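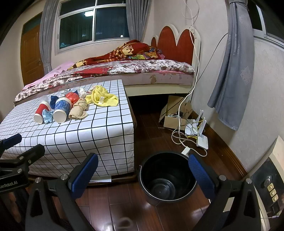 # Chapter 10: Where Rubbish Goes

Everyone is an expert on rubbish, having made so much of it. Ask people what happens once the lorry has turned the corner, though, and the answers grow vague. It goes to "the tip". It goes "for recycling". It goes, in the words of one Surambridge resident replying to a council survey, "out".

This chapter follows it there.

We begin with the household, where waste is born and where most of the mistakes are made. Consider the disposable paper cup. It looks like paper and is sold as paper, and many examples are lined with a thin layer of plastic so that the drink stays in the cup and out of your lap. A mill that wants clean paper fibre has to get that lining off first. Many mills would prefer not to, and the cup, having been rinsed and sorted by a hopeful citizen, may be burned all the same.

Section 10.1 deals with materials of this awkward kind. Section 10.2 turns to collection, using two towns with very different habits. Benska gives each household one bin and sorts everything later, at some expense. Brarker gives each household 3 bins and a leaflet, and leaves the sorting to the public, who have mostly lost the leaflet. In the year we studied, Brarker's crews left 3,546 bins unemptied for having the wrong things in them. The letters to the council that followed are a rich source, and we quote the printable ones.

Section 10.3 visits the Nel sorting plant, where magnets, sieves and jets of air do what the leaflet could not. The last section looks at cost: who pays, who believes they are paying, and why the two groups seldom match.

## Before you read

Keep a waste diary for two days. Write down each thing you throw away, what you think it is made of, and which bin you put it in. Be truthful about the yoghurt pot. You will need the diary for the exercise at the end of Section 10.1, when you will check your guesses against the table of materials – and may wish to do so in private.

**Key terms:** residual waste, contamination, composite material, kerbside collection, gate fee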